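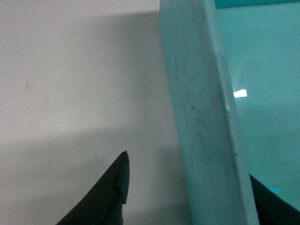 Teaching Marty: Frequently Asked Questions

These are the questions we get most often from new operators at the Koleck workshop in Nosden. The page covers recording only. For booking, parking and door codes, see the visitor page.

What is Marty?

Marty is the arm on the long bench. It has two fingers, a small camera at the wrist and a second camera on a post over the bench. It learns tasks from recordings of people doing them through the arm. You don't write any code.

What does "showing" a task mean?

You make the arm do the task yourself, from start to finish, while the computer records the joint positions, the finger opening and both camera views. One complete run is called an episode. After enough episodes of the same task, a model is trained on them, and we see how it does on its own.

What are the two ways of doing it?

By hand, you put the arm in free mode, hold it by the grip above the wrist and move it where it needs to go. The fingers open and close with the thumb button.

By remote, you sit at the station and move a smaller arm of the same shape. Marty copies it. The trigger on the small arm works the fingers.

Which one should I use?

Remote, for nearly everything. When you lead the arm by hand, your own hand and sleeve end up in the overhead view, and the model never gets to see them when it runs alone. We keep hand guiding for teaching single positions, such as the start pose or the spot over a shelf, and for first-time visitors who want to feel how the arm moves.

Do I need experience?

No. People who have used a game controller or a sewing machine usually settle in quickly, but so does everyone else after a couple of sessions. Your first 9 episodes on any new task are marked as practice and are left out of training.

How many episodes does a task need?

We ask for 200 good ones per task. A simple task can do with fewer. A task with a container that moves or tips may need a second round. You don't have to record them all yourself, and it is better if you don't — people have different habits, and a mix helps.

How long is a session?

Two hours at the most, including setup. Take a break when your episodes start to get sloppy. You will notice it first in the release, when you open the fingers before the object is down.

What are the current tasks?

Bin by the rim. Pick up a bin by one wall, move it to the marked area, set it down and let go.

Cloth fold. Fold a dish towel once, long side to long side.

Lid on. Place the lid on a food box and press it shut. This one is on hold until we have new lids.

How do I grip a bin by the rim?

Come in with the fingers open, one on each side of the wall, so that one finger is inside the bin and the other is outside. Line up with the slant of the wall before you go down. Most bin walls lean a little, and a straight approach pushes the bin along the bench. Go down until the rim is well between the fingers, stop, then close. Wait for the fingers to settle before you lift.

Stay away from the corners. The wall curves there and the fingers can't lie flat on it.

The fingers scrape the bin on the way down. Is the episode ruined?

A light scrape is fine. The bins get scuffed and that's expected. If the bin jumps, turns or slides more than the width of a finger, stop the episode and discard it.

Should I look at the arm or at the screen?

Look at the screen as much as you can. The model has only the camera views to go on, so if you can do the task from the screen, the information is there. If you find yourself leaning over to look behind the bin, the cameras are missing something. Tell the shift lead and we'll look at the camera placement.

The wrist view shows hardly anything but the bin wall. Is something wrong?

No. The wrist camera gets very close to whatever the arm is working on, and at the moment of gripping the bin can fill a large part of the view. What matters is that you can see where the fingertips are in relation to the rim. If the fingertips are missing from the view altogether, the camera has been knocked and needs to be set again before you record.

There is glare on the bin. Should I turn off the lights?

Leave the lights as they are. Shiny spots on the inside of a bin are normal and the model has to cope with them. Only report it if the glare hides the rim or a fingertip. The blinds stay down during sessions.

How fast should I move?

At a steady pace, slower than you would with your own hand. Avoid long pauses in mid-air. If you stop to think for several seconds, the model can learn to stop there too, and then it tends to stay stopped.

Can I correct a mistake in the middle of an episode?

Yes, if the correction is small and you would want the robot to do the same. Missing the rim, backing up and trying again is useful to have in the data. Dropping the bin is not. Press discard and start over.

Please don't record mistakes on purpose unless the task sheet asks for them. We have a separate set for that.

Where should the bin start?

Anywhere inside the taped area, turned any way you like. Change it between episodes. Many new operators put the bin back in the same place each time without thinking about it, and we end up with a robot that can only find it there. The task sheet has 19 suggested starting positions. Use them if you run out of ideas.

What do the buttons in Niseck do?

Niseck is the recording program on the station computer.

Start begins an episode. Wait for the beep before you move.

Save ends it and keeps it. Return the arm to the start pose first.

Discard ends it and throws it away. There is no undo.

Note lets you add a line of text to the last saved episode. Use it for anything odd, such as someone walking past the bench or a bin that was swapped.

Marty lags behind the small arm. What should I do?

A very short delay is normal. If it is long enough that you overshoot, save or discard the current episode, close Niseck and open it again. If that doesn't help, stop for the day and leave a note on the station. Episodes recorded with a long lag can't be repaired afterward.

The arm stopped and a red light came on. Did I break it?

Almost certainly not. The arm stops when it meets more force than it expects, usually the bench. Let go of the trigger, move the small arm up, and press reset on the station. If the light comes on again right away, call the shift lead. Don't push on the arm to free it.

Where is the stop button?

There are 2 of them, one at the station and one on the front edge of the bench. Anyone in the room may press either one at any time. You don't need to ask, and you won't be asked to explain it.

May I reach onto the bench while the arm is on?

Only when Niseck shows Idle. To reset the bin, save or discard the episode, check the screen, then reach in.

Can I see the robot try the task by itself?

Yes. Test runs are on Tuesday, after the last recording session. The model that runs will usually be a version or two behind what you recorded. Watch from behind the yellow line.

It did the task badly. Were my episodes bad?

Probably not. A weak result can come from the training settings, a camera that shifted, or too little variety across all the operators. We review episodes before training, and if yours need a change, we will tell you directly.

Do the cameras record me?

The wrist camera points at the work. The overhead camera covers the bench and may catch your hands when you reset the bin between episodes, but nothing is saved while Niseck shows Idle. There is no sound recording.

Can I suggest a task?

Yes, use the sheet by the door. It should fit on the bench, take less than a minute and need only one arm. No liquids, please.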